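About us

Sollalura is a small workshop in Carum that looks after one machine: the Vava, a self-driving test car that sees the road well and its own windshield poorly. We set it up, keep it going and take the blame.

Every run begins with a camera check. The mount has 22 screws, and 21 of them are easy to reach. After that we take the car into town, where it practices the difficult art of stopping behind somebody. 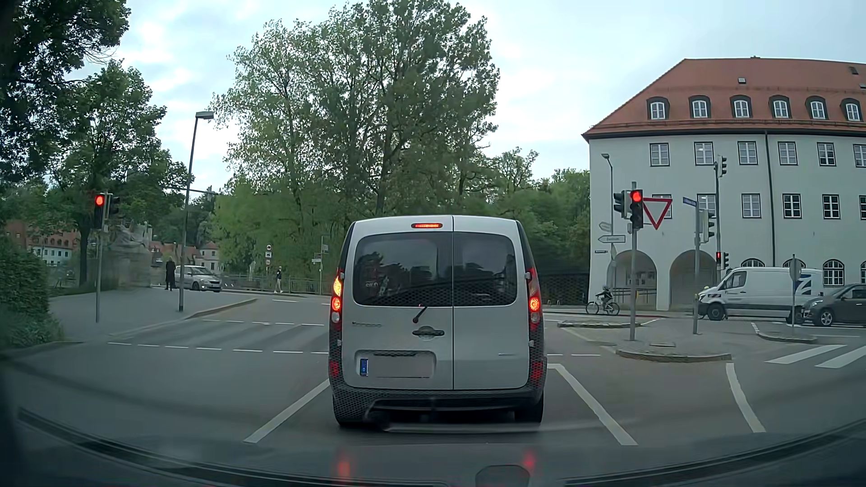
Waiting at the red light, behind a silver-white van.

Once it's back, we clean the glass, compare the camera's idea of a lane line with the road's, and tighten whatever has worked loose. Parked cars get their own pass through the recordings — they hold still, so the software has no excuse.

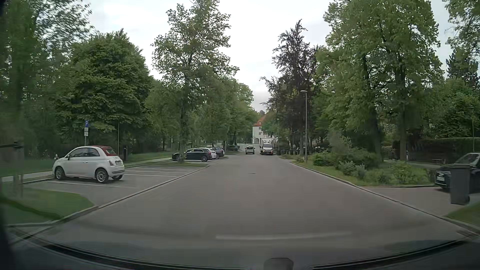
Simanjuntak wrote to us in May that the camera had drifted again after 50 miles, and could we please stop calling that "settling in." We have stopped. The mount now gets checked every Sunday, including the awkward screw.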